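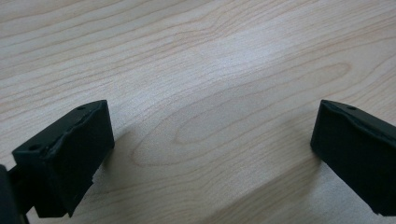

Oil vs. poly on a kitchen table, talk me down

mapleandmud
Posted 7:12 am
OK so I've been going back and forth on this for most of May and my wife is sick of hearing it, so you all get a turn. We eat at our table every single day. Two kids, one of whom treats a fork like a chisel. I stripped the old finish off and sanded to 120, and now I can't commit. Part of me wants a hardwax oil because I love how it feels, and part of me remembers the spaghetti incident. What would you do?

Tess_in_Duluth
Posted 7:40 am
Poly! Water-based, satin, three coats, go live your life. I did ours nine years ago and it still wipes clean with a dishrag.

oldbenchdog
Posted 8:05 am
Going to disagree with Tess already (sorry Tess). Poly is great right up until it gets a scratch through it, and then you get that gray line where water sneaks under and you're sanding the whole top again. With oil you scuff the bad spot, rub some more in, and it's done before dinner. I've got 33 years of tables behind me and I put oil on every one I get to keep.

Tess_in_Duluth
Posted 8:11 am
But how often are you re-oiling? Be fair about it.

oldbenchdog
Posted 8:26 am
Once a year, twice if the grandkids stay over a lot. It takes me an hour and I like doing it.

Tess_in_Duluth
Posted 8:31 am
See, "I like doing it" is carrying a lot of weight there lol

IbrahimAkpan
Posted 9:50 am
I was a Tomine oil guy for years and then switched to the Trilitz two-part stuff last winter. Big difference for me was cure time. The old one stayed kind of soft for weeks and I had a ring from a coffee mug before the month was out. The Trilitz was hard enough to use in 5 days. It's not cheap though, and you have to mix it exactly right or it goes gummy on you. Ask me how I know. Also, whatever you pick, do NOT put it on at 120. Go to 150 at least and then wipe it down with a damp rag to raise the grain and hit it again by hand.

mapleandmud
Posted 10:15 am
Wait, you raise the grain for oil too? I thought that was only a water-based thing.

IbrahimAkpan
Posted 10:22 am
I do it for everything on a table. The first time somebody wipes up milk the grain is going to come up anyway, and I'd rather it happened on my terms.

oldbenchdog
Posted 10:48 am
He's right about that. I wouldn't go past 180 though, oil doesn't soak in well if you polish the wood too much.

finelinefred
Posted 12:30 pm
Shellac.

Tess_in_Duluth
Posted 12:34 pm
Fred, he has children.

finelinefred
Posted 12:41 pm
My mother raised four of us on a shellac table.

Tess_in_Duluth
Posted 12:43 pm
And what did it look like??

finelinefred
Posted 12:58 pm
Rough. But you could fix it with a rag.

Lindiwe Mofokeng
Posted 2:17 pm
Color is the thing I'd worry about. If your wood is on the pale side, a lot of oils will turn it orange-y and you can't take that back without sanding. I brushed plain Clalliteck on a pale ash top and it went the color of weak tea! Hated it. Ended up redoing it with the one that has a touch of white in it and now it looks like bare wood, which was the whole idea. Please please do a test patch on the underside, sanded the same as the top, and leave it a couple of days before you judge.

mapleandmud
Posted 3:02 pm
That's super helpful, I hadn't thought about the color at all. I do want to keep it light. I'll try a patch of the whitish oil and a patch of satin poly side by side under there and let my wife pick.

oldbenchdog
Posted 3:20 pm
Good plan. And lay your oily rags flat outside to dry, don't ball them up in the trash. They can catch fire all by themselves.

Tess_in_Duluth
Posted 3:24 pm
Another point for water-based poly, just saying :)

mapleandmud
Posted 8:46 pm
Patches are on. She already likes the poly one better and it isn't even dry.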